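# Week 4 notes: Learning to push from plain-language commands

Notes by Corina Trummer, with corrections from Ekow Sowah. Read these before the lab session in November.
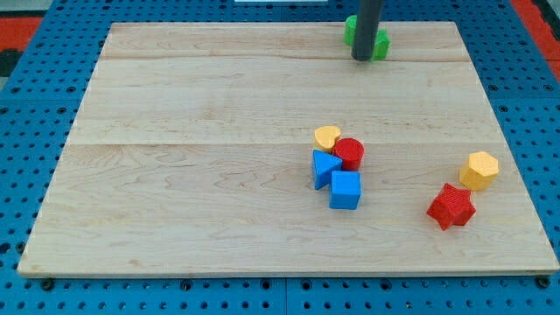 Last week we finished with a question from Lihua Pan: if a robot has only a short rod to work with and nothing to grasp with, how much can it still do? Quite a lot, and I think this is one of the most fun corners of the whole course! Tabletop pushing looks like a toy problem until you try to write the controller by hand. Then you run into friction, blocks that turn when you wanted them to slide, and neighbors that get dragged along for the ride.

## The setup

The policy gets two inputs: a camera image of the board and a short typed command. It puts out one small movement of the rod tip in the plane of the board, then looks again. There is no height control and no grasp. Typical commands:

- "push the green block toward the yellow heart"
- "move the red star away from the hexagon"
- "separate the blue triangle from the blue cube"

Notice how much the words have to carry. "The blue block" means nothing useful when a cube and a triangular prism share the same blue, so the model has to use shape. "The yellow one" has the same trouble with a heart and a hexagon on the board. Green can be picked out by color alone, and for that reason we report green commands separately in the results below.

## Behavior cloning, quickly

Our baseline is plain behavior cloning. A person drives the rod, we store (image, command, movement) at every step, and we fit a network to copy the movement:

> loss = average of || predicted move - recorded move ||²

Simple, and it trains without any drama. The weak spot is the one from Week 2 -- small errors pile up. The rod drifts a little, the view is now slightly different from anything in the training set, the next prediction is a bit worse, and so on. With pushing you feel this right away, as a rod that makes contact off center spins the block.

## Labeling after the fact

Now the part I really love. Traian Barbu's idea for the Jesosum data was to stop telling the drivers what to do. They push blocks around freely, and later a second person watches a short clip and writes the command that *would have* produced it. One long recording gives many training examples, and the wording comes out much more varied than when we hand people a script.

The price is that you lose control over balance. People love to make clusters. They seldom pull a tight group apart, so "separate" commands are thin in the data. Keep that in mind when you read the table.

## Results from the Cerkbridge runs

Each method was given 90 trials per command type. A trial counts as a success if the target relation holds when the time limit runs out.

| Command type | Scripted labels | After-the-fact labels |
|---|---|---|
| Push green to a named block | 43 | 90 |
| Separate two touching blocks | 4 | 18 |

Look at that top row! Every single trial. The bottom row is humbling, though 18 out of 90 is still far better than 4. Myfanwy Skyrme went through the failed separations and found the same pattern over and over: the rod comes in at the outside of the cluster and shoves the whole group along together. To split a cluster you often have to push at an angle against one piece near its corner, and a heart or a triangle reacts to that very differently than a round block does.

## Things to think about before lab

1. The heart and the red cylinder are touching. Sketch two contact points on the cylinder that would move it away from the heart, and mark which way the cylinder will travel.
2. Would a longer history of images help with separation, or only more data? Argue for one side.
3. The loss treats all steps alike. Suggest a weighting that puts more emphasis on the moment of first contact.

For question 2, the Viltby chapter in the reader is worth a look, mainly the section on frame stacking. Skip the proofs.

Bring your sketches on paper, please -- we'll trade them between groups and try a few on the robot. Ekow has the sign-up sheet for run slots.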